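Rules we wrote down for the CPU cell

7/6/24

I've had a few emails asking what our handling rules look like for the robot cell at Stilavden, so I'm putting them up. They aren't a standard. We have a real safety document and a risk assessment, and those are separate. What follows is the working sheet that hangs by the door, with some notes.

The first version was written in December, after we had bent pins on a board and could not work out which run did it. There was no record of who had changed the grip force or when. Most of the sheet comes from that week.

Rule one is that the fixture gets checked before the program does. If a pick is off, people want to open the teach file and nudge the point. Then the next person nudges it back. Now you check the tray first: is it seated, are the screws under it tight, is there any burr on the pocket walls. Printed trays wear. We retire ours after 190 cycles, a number we picked after measuring a few old ones. Plerau uses a longer interval with a harder filament and I have no reason to argue with them.

Rule two covers the fingertips. Look at the pads at the start of every shift and wipe them with a dry lint-free cloth. No solvent. Any pad with a chipped ridge gets replaced, and both pads get replaced together. Then the screws on the finger links get a witness mark check.

Rule three is approach speed. Full speed is allowed down to the clearance height. From there to the tray the arm runs at 7 percent, and that value is locked in the program header. To change it you need a second person and a line in the log.

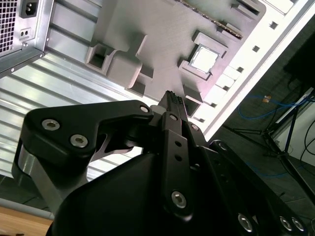 Gripper at the tray, CPU in its raised frame.

Rule four is the one I get the most complaints on. No practice runs with good parts. We keep a box of dead CPUs from Mertens for teaching points, and they get a paint dot on the underside so they can't wander into a build. The dots were my idea and I'd do it again, though the paint has to be thin or the part sits high.

Rule five: grounding. Wrist strap on before you reach into the enclosure, even to move a tray. The meter is on the hook. Write down the reading.

Rule six is logging. Every failed pick gets an entry, including the ones you fixed in ten seconds. Our log has 3546 picks in it so far this year. The failures in there are mostly tray position, then pad wear, then everything else.

Sultia asked whether they could copy the sheet. Yes, go ahead, but change the numbers to fit your own parts. The speed limit in particular depends on your arm and your clearance height.

Still open is what to do about the log format. It's a spreadsheet and it's getting slow. I'll post again when we've moved it.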